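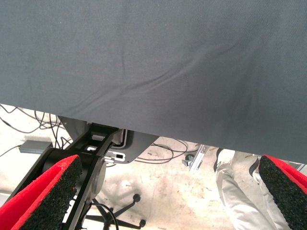
About the Equipment Planning Office

Drustach advises schools and small manufacturers on the purchase of robotic equipment. The office was set up by Soledad Aravena and is now led by Hortensia Gallardo, with a staff of four.

We prepare budgets for arms, grippers and their spare parts, including finger pads, cabling and power supplies. Delivery, training and floor space are costed separately. To date we have completed 142 purchasing plans.

Requests for the next budget round must reach Pascual Ibarra by 24th February. Orders are placed in May.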